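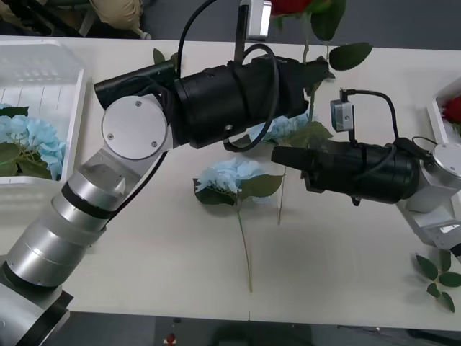 House rules for two arms at one table

October 11, 2024

Since August I have promised to write down the rules we use for two-arm work, because three people have asked me for them by mail and every time I sent a slightly different list. So now they get one list, and I also. It is written for the flower sorting task, hydrangeas to one basket and roses to the other, but most of it I would use for any small objects on a shared table.

I must say first what these rules are not. They do not replace the risk assessment of your cell, and they are not a reading of any standard. If you need the official text, please buy it and read it, it is dry but it is shorter than you fear. My rules come after that work is done. They are the daily habits that keep the arms apart and the recordings useful.

1. Every arm has a home side

The left arm serves the left basket and the right arm serves the right basket. It sounds too simple to write, but in the first weeks we let both arms take whatever was closest, and we had a lot of crossing over the middle. Our table is made of two parts and there is a seam between them, so we use the seam as the border. An arm may cross it only when the other one is standing still or is already going back.

2. The middle has one owner at a time

Over the middle we use a simple token in the software. The arm that has the token may go in, the other waits with some distance. Before, we relied on speed limits and on the good eyes of the operator. Poul Brynjólfsdóttir, who wrote our first checklist, was always against this, and she was right. Two grippers that point at each other can come close very quickly, and the one who watches sees it from a bad angle. In the Tindberg trials we set the waiting distance to 300 mm between fingertips and I see no reason to change it.

There is one exception, the handover, where both must be in the middle. Then the speed goes down for both arms and it stays down until one of them is back over its own side.

3. Wait with open fingers

An arm that waits should wait with the fingers open and nothing in them. If it holds a flower while it waits, it gets tempting to let it finish "only this small move". Also a closed gripper tells you little from far away. Open and still means waiting, in our room, and everybody who comes new learns this on the first morning. 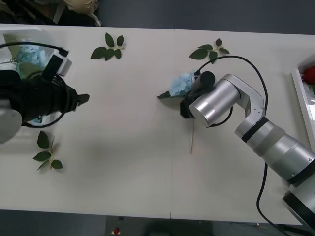

Left arm open, right arm with a hydrangea just above the table.

4. Hold at the head, carry low

Artificial flowers are light and the stems are thin, and they swing. We grip at the flower head or directly under it, and we lift only so much as is needed to go over the basket wall. A long stem that hangs down will sweep other flowers with it if the path is careless, so plan the path for the stem and not only for the gripper. I forgot this often in the beginning.

5. Give the cable its own space

The cable makes a big arc over the wrist, and this arc moves when the wrist turns. Please count it as a part of the robot. Before each session we turn the wrist to both ends of the range by slow jog and look where the cable goes. It must not pull tight, and it must not catch on the basket or come under the gripper. If it touches the leaves, this is not dangerous, but write it in the log, the recording may be less good for training.

6. Nothing is removed during a run

Leaves and loose sprigs come to lie on the table, sometimes in a stupid place. Leave them. No hand goes over the table when the arms are enabled, also not for one second and also not from the far side. If something really is in the way, stop, disable both arms, take it away, and note the time. One arm disabled is not enough. I have seen very experienced people do it with one.

7. The stop button is tested by the person who will use it

Not by the person who was there before. Press it, see that both arms stop, release, start again. We do it at the start and after each change of operator.

8. Write down the boring sessions

Our log has now 1,995 entries and 14 of them are contacts between the arms or between an arm and a basket. I know those numbers only because the quiet sessions are also written. The Kuipers people, who taught me this, keep the log on paper next to the table, and we now do the same. The form has five lines and it should stay at five lines.

What I am still not sure about is rule 2 for longer tools. With the Idovetti fingers, 300 mm felt rather small, and maybe the distance should be measured from the object and not from the fingertip. If you have tried something with this, please write to me.

Comments are open for two weeks. The checklist as a text file I send to who asks - put "Pirov list" in the subject, otherwise I will lose it between the other mails.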